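Hovach brings a little warmth to the worktop with its new bear knife block

Sivmont, Sun 22 August

Homeware maker Hovach is very pleased indeed to announce that its bear knife block, a firm favourite with visitors to the Fleleck kitchen fair, goes on sale this month in all 14 Mabuza shops and through the Mabuza catalogue. 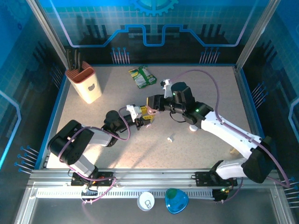 Reading time: 1 minute

Cream below and terracotta-orange on top, with a small bear cut out of the front, the block is meant for the sort of kitchen where people really do live (snack bags, crumbs and all!) and where the knives ought to have a proper home of their own at the back of the worktop.

We had such a lovely response at Fleleck, where 238 visitors put their names down for one, that we have made a first batch of 400 and very much hope it will go round. Anyone on the Fleleck list will have theirs kept aside until the end of August.

Knives are sold separately. Shops wishing to stock the block are warmly invited to write to the Hovach trade desk in Sivmont.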